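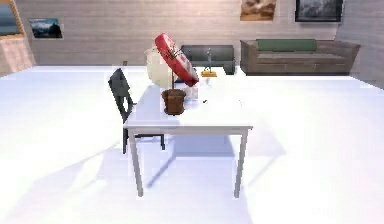

White table and dark gray slatted chair, rendered.

February 2021 – table finish, notes so far

Went back over the edge problem on the Dondbridge tables with Jana. The white lacquer keeps going thin along the top arris, and after a few months of use the wood starts to show through as a gray line. Volker has been re-spraying these under warranty and is tired of it. Five came back between November and now, all with the same wear, all on the long edge where people rest their forearms.

What we knew before starting: film thickness on the flat is fine. Pushpa measured it at 126 microns dry on the last batch. On the edge we can't measure it properly with the gauge, so she cut a section through an offcut and looked at it under the loupe. The coat pulls away from the corner while it is wet and ends up at a fraction of the thickness on the flat. The corner was broken with one pass of 240 by hand, so it is close to sharp.

Made up test strips from the same maple as the tops, each 833 mm long, because that is what was left after cutting the Tellomton order. Edges as follows.

A – as now, one pass of 240 by hand
B – 1 mm radius, router, then 240
C – 2 mm radius, router, then 240
D – 2 mm radius, plus an extra coat of primer brushed on the edge only

All strips got two coats of the Eichhorn primer and two of the white topcoat. Sanded between coats with 320. Booth was colder than I wanted on the first morning and the primer on A and B stayed soft until after lunch, so I left everything overnight before touching it again. Friederike thinks the cold may be part of the original problem too. Can't rule it out. The booth log for November has gaps in it and I have no way to check what the temperature was when the returned tops were sprayed.

Rub test: felt pad with a little fine pumice, same weight on the block each time, 40 strokes, wipe, look, repeat.

A – wood visible after the second set. Same gray line as the returned tables once it had picked up some dirt.
B – primer showing in two spots after the fourth set, wood after the sixth.
C – primer showing after the ninth set. Stopped there.
D – no primer showing after the ninth set, but there is a visible ridge where the brushed coat ends on the flat. You can feel it with a fingernail. Would have to be sanded out, and Volker says he would go through the edge doing it about half the time. I agree with him.

So C looks like the one to use. The objection is appearance. Thodoris drew the top with a crisp edge and does not want it to go soft. I showed him B and C next to each other from across the bench and he picked out C straight away as the rounder one, though he said he could live with it if the underside edge stays sharp. That is easy, since the underside doesn't get touched.

Jana asked about 1.5 mm as a compromise. We have no cutter for it. Cakadex list one but the delivery date keeps moving. I have put in a request and will run a strip when it arrives. Until then 2 mm on the top edge, underside left as it is.

Other things while I remember:

The pumice tin is almost empty. Do not use the coarse one in the blue tin for rub tests, it cuts far too fast and the results won't compare with these.

Strip B has a drip near one end from me going too slowly at the turn. I kept the rubbing away from it.

Sand-through on the corners (the actual corners, where the two edges meet) is a separate problem. A router radius on the edges leaves a little point there that the pad finds first. Volker knocks it back by hand with 180. He should write down how he does it, as the two tops I did myself came out uneven.

Friederike still wants a test with a hot mug and a damp cloth left on overnight. Strips C and D are on the shelf over the glue pots with the unrubbed ends marked in pencil. Please leave them there.

To do: order pumice, thermometer for the booth, ask Eichhorn for the minimum temperature on the primer. The label on our can is unreadable.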